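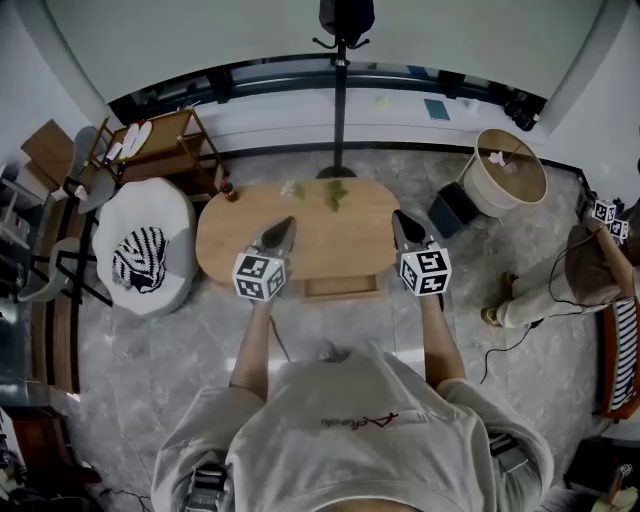
Minttu Partanen would like it known that she never agreed to become a bank. She sells yarn, buttons and a small range of knitting magazines from a shop in Koivisto, and for the past two years she has also taken other people's rent, phone bills and concert money across the same counter, because a sticker on her door says Clultis and the sticker brings people in.

Clultis is the older of the two pay-in-person networks in the area. You order something online, choose cash at checkout, get a reference number and carry it to a shop. The shop keys it in, takes the money and hands you a slip. Litik, the newer rival, does the same with a barcode, which is quicker as long as the customer's phone has any battery left.

Both were supposed to be dead by now. Cards were going to finish them off, then phone wallets, then whatever came after phone wallets. Yet the line at Partanen's counter on the last working day of the month still reaches the sock wool.

"I have a card. I have three cards," says Elli Jääskeläinen, who was in that line with an electricity bill. "I like to see the money go."

There are more practical reasons too. Some customers are paid in cash. Some had a card number stolen once and have held a grudge against the whole internet ever since. Teenagers use it for games, and their parents use it so the teenagers can't use anything else.

For the merchant, the trouble starts after the customer says yes. A card payment either works or it doesn't, and you know while the page is still open. A cash reference is a promise. Clultis references stay live for 43 hours, a figure that must have made sense in a meeting. Until the money arrives, the seller has to decide whether to hold the goods.

Do-yoon Ham held them. He runs Fuvgate, an online store for secondhand board games, and when he switched on cash payments last October he had 204 unpaid orders by the end of the first month. Most were for the same few titles. People were reserving games the way you put a towel on a deck chair.

"I had a shelf full of things that were sold and not sold," he says.

His fix was dull and it worked. He cut the hold to a day, sent one reminder with the reference number in large type, and capped each customer at two open orders. He also moved the cash option below the cards on the checkout page – still visible, a little less inviting.

The other half of the problem is the notice that comes back from the shop. Both networks send a message to the seller's website when cash is taken, and both will send it again if the website doesn't answer. Aldana Painemal, who sets up checkouts for small stores, has seen one jigsaw puzzle shipped to the same house four times on the strength of a single payment. Her advice is to match every notice to its reference and ignore the repeats. She gives this advice often, usually on the phone, usually to somebody who is already at the post office.

Fees are where tempers go. Litik takes its cut from the seller. Clultis splits it, so the customer pays a little at the counter and complains to the one person present, who is Partanen. Payments can go up to 500 euros, and she isn't fond of the big ones, which tend to come in small notes.

She has thought about peeling the sticker off. Then somebody comes in to pay for a pair of boots and leaves with the boots paid for and four balls of green merino, and she leaves it up another month.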